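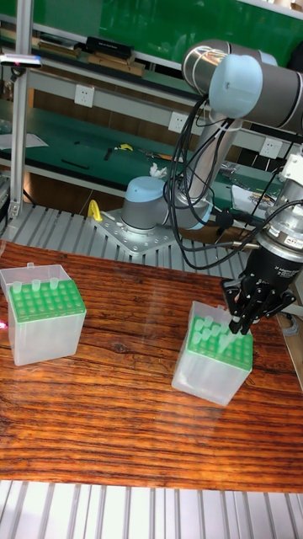 Cellule Ostelik pour le transfert de cônes de pipette : notre avis après une saison au labo

Testé par l'équipe préparation, site de Gidmont. Mis en ligne le 3 septembre.

Chez Gidmont, nous remplissons les portoirs de cônes à la main depuis toujours. Les cônes arrivent en vrac, les stations de dosage les veulent rangés, et entre les deux il y a quelqu'un avec des gants et une pince. La direction a pris la cellule Ostelik en location auprès de Closthorpe, avec option d'achat en octobre. On m'a demandé d'écrire ce que nous en pensons, nous qui travaillons à côté.

Ce que fait la cellule

Un bras prend les cônes un par un dans une boîte et les pose dans une autre. Le logiciel, Cusi, demande le type de boîte, le nombre de cônes et l'ordre de remplissage. Il est en français, à part les messages d'erreur. L'apprentissage d'un nouveau format de portoir prend 80 minutes quand on suit la notice, moins quand on a l'habitude.

Pour la cadence, il ne faut pas s'attendre à des miracles. Une opératrice entraînée va plus vite que le bras sur une boîte isolée. Sur un après-midi entier, l'écart se réduit : le bras ne s'arrête pas. Notre meilleure journée est à 124 boîtes, la moins bonne à 71, à cause d'un lot de cônes légèrement voilés que la pince lâchait avant la pose.

Le réglage de la hauteur de prise est le point délicat. Trop bas, les doigts touchent la grille verte du portoir. Trop haut, le cône part de travers. Il faut refaire le réglage à chaque changement de fournisseur, et la notice y consacre deux lignes.
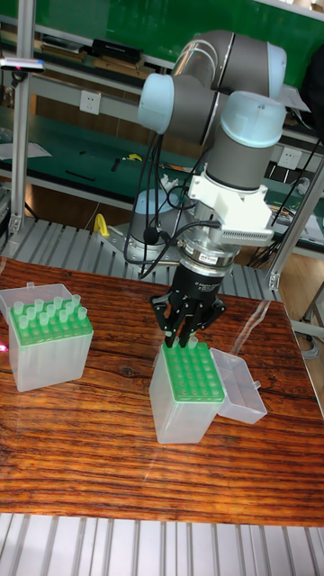
Hatem Ouazzani trouve que je suis trop gentil sur ce point : pour lui, une machine qu'il faut recaler à chaque livraison n'est pas finie, et le temps passé dessus devrait figurer dans le calcul de rentabilité. Il n'y figure pas pour l'instant.

Ce que ça change au poste

Le remplissage occupait 2 personnes en rotation. Elles n'ont pas quitté le service, mais leur journée est différente. Elles préparent les boîtes, ouvrent les couvercles, surveillent la cellule de loin et font les contrôles qu'on repoussait en fin de semaine. Les douleurs au pouce ont diminué, tout le monde le dit. En revanche, le remplissage était aussi un moment où l'on parlait. Surveiller un écran se fait seul.

Autre changement : les arrêts. Quand la cellule se met en défaut, il faut quelqu'un de formé pour la relancer, et au départ seul Orlando Inga avait les droits dans Cusi. On l'appelait pendant ses pauses. Nous avons obtenu deux comptes supplémentaires. À demander dès l'installation.

La question de la prime de poste n'est pas réglée. Les personnes qui conduisent la cellule ont une tâche technique en plus et la même fiche de paie.

Points forts : régularité de la pose, logiciel lisible, moins de gestes répétitifs.
Points faibles : recalage fréquent, messages d'erreur en anglais, formation trop courte.

Nous sommes favorables à l'achat, à condition que la formation soit étendue à toute l'équipe et que les fiches de poste soient revues avant la signature.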